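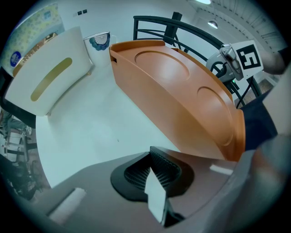 The copper-toned tray with two round recesses, on the white tabletop.

About Foltby

Small shop, small team. We make and mend serving pieces for tea rooms, hotels and people who have too many cousins over on weekends. Trays mostly. Also stands, cake boards, cup rails, the odd lamp base if you ask nicely.

Started by Chun-yin Siu in a rented unit on the Dresthorpe road, one bench and a borrowed polishing wheel. First order was 3 trays for a cafe. Second order was 200 for a hotel, which was a bit of a jump. We said yes and then went to look for a second bench.

Still in Dresthorpe. Bigger unit now, same road, door is round the side next to the tire place. Ring twice, the bell sticks.

What we do

Custom trays, straight or curved. Refinishing of old ones, ours or anybody's. Repairs to rims, handles and feet. Short runs for restaurants. We don't do cutlery. We used to say we did and it was a mistake, please stop asking Chun-yin about forks.

Last year 1,379 pieces went out the door, new work and repairs together. Repairs is the part that keeps growing. People find a tray in a parent's cupboard, want it fit to use again, don't want it looking brand new. We'll talk to you about how far to take it. Some marks should stay.

Who we are

Chun-yin runs the shop and does all the drawings. Pencil first, always, then the computer. The Munasinghe sisters joined a few years in: one handles finishing, the other does orders, invoices and shouting at couriers. Two part-timers at the benches, plus extra hands in the run up to the holidays when it gets silly.

In August we close for two weeks. Emails get read when we're back, not before. Sorry.

The Bendier range

Our only stock line. Named after the street Chun-yin grew up on. Four sizes, plain rim, no engraving. Everything else is made to order and takes as long as it takes, usually six weeks, longer if you change your mind about the handles half way thru.

Visiting

Wednesday is open bench day, 10 till 4. Come and look at samples, bring your broken thing, have a coffee. Other days by appointment only, we're a workshop and it's loud.

Parking out front is for the tire place. They will tow. Use the lot behind the bakery.

Getting in touch

Email is best. Send measurements and a photo if its a repair, and tell us if you need it by a certian date. Phone gets answered before 9am or at lunch.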